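Grippers, part 4: finger pads, linkage slop and a wiring mistake

31 Jan 2018

The second gripper has been working since the weekend before last, so there are now 2 of them and I can finally write up the parts of the build that differed from the first one. The short version is that the mechanics are nearly done, the electronics are adequate, and the software is behind both.

For anyone arriving without the earlier posts: these are hand-held grippers, one per hand, with a pair of curved linkage fingers on a white printed body. You squeeze, the fingers close, and the opening is logged. The long-term plan is to put the same fingers on an arm. I started in July with a set of drawings I was fairly pleased with, and very little of them is left.

Linkage

The fingers are segmented, with a pivot at each joint under a round screw cap. On the first gripper I ran the screws directly through the printed holes. This works for a while. The holes then go oval, each joint picks up a little play, and the play adds up along the finger until the pads no longer meet squarely. By the end of the first month the left fingertip could be pushed sideways far enough to miss the right one.

The fix was to drill the holes out and press in brass bushings. I ordered them from a small supplier in India with a minimum order of 800, so bushings are not going to be a constraint on this project. They arrived slightly over nominal size. I reamed the printed holes by hand to suit, which took an evening per gripper. If you print in a different material from mine, print a test strip with a few hole sizes first and use whichever one needs firm thumb pressure.

The screw caps are there to keep cloth out of the screw heads. I left them off during early testing and spent a lot of time picking threads out of hex sockets.

Pads

The pads went through more versions than anything else. The first set was flat and hard and could hold a pencil or a block but not fabric. The second was soft foam, which held fabric well and tore off its backing on the third day. The current pads are dark rubber sheet, glued and then clamped overnight. The glue matters more than the rubber. I used an epoxy called Ackah 30 that the hardware store had on clearance, and the 30 is the setting time in minutes. Roughen both surfaces before gluing. I skipped this on one finger and had to redo it.

Thin cloth is the hard case for this design. When the pads close on a single layer, the tips touch before the full pad does, and the contact area is small. The grip improves a lot if you pinch up a fold first and close on that. I would like to get the same result from a single layer, and I think the answer is a slight angle on the pad, tipped toward the palm.
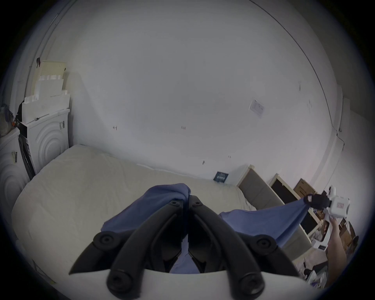
With both hands in use, the loads are also different from what I designed for. A finger that only picks things up sees force mostly along its length. Pulling a piece of cloth tight between two grippers puts a steady sideways load on every pivot, and this is where the bushings pay for themselves. The printed body is the next weak point. It flexes a little at the base of the fingers when I pull hard, and the flex shows up in the position reading as a false change in opening. I have added a rib on the inside of the body in the drawing but have not printed it yet.

Electronics

The position sensor is a plain rotary potentiometer on the drive link, read by a 12-bit converter. In theory that gives a little over 4000 steps. The mechanical range only uses part of the pot's travel, so the usable figure is lower, and the bottom few bits are noise in any case. A capacitor across the wiper quieted it. A moving average in the firmware did the rest, at the cost of a small lag that I cannot feel when using it.

Both grippers report to a Firia board, which I picked for its two spare analog inputs and its screw terminals. The wiring mistake in the title was mine. I swapped supply and signal on the second connector, and the symptom was a reading that tracked the first gripper's motion at reduced scale. I looked for a firmware bug for most of a day before getting the meter out. The connectors are now keyed, and I have written the pin order on the inside of each housing.

The cable exits at the back of the body with a knot and a zip tie as strain relief. It is ugly and has not failed.

Software

The logger writes one line per sample with a timestamp and both openings. Calibration is done at startup: close both grippers fully, press a key, open both fully, press it again. The closed value drifts over a long session, I assume as the pads compress, so I recalibrate whenever I stop for coffee.

The two channels are sampled one after the other and given the same timestamp. For slow handling this is fine. It will need to be fixed before the fingers go on an arm.

Remaining work

The rib needs printing and testing. The trigger spring on the second gripper is stiffer than on the first, and my right hand notices after half an hour of folding. I have softer springs in a drawer but they do not return the fingers reliably, so I will probably try a longer trigger first.

I have also started on the mounting flange for the arm. The shared shop in Bavelville has a lathe I can book, and the flange is a simple part apart from the bolt circle, which I have already drawn wrong once. Files for the bushed linkage are in the same folder as before, with the old unbushed version moved to a subfolder. The pad template is a PDF. Print it at full scale and check the ruler line before cutting.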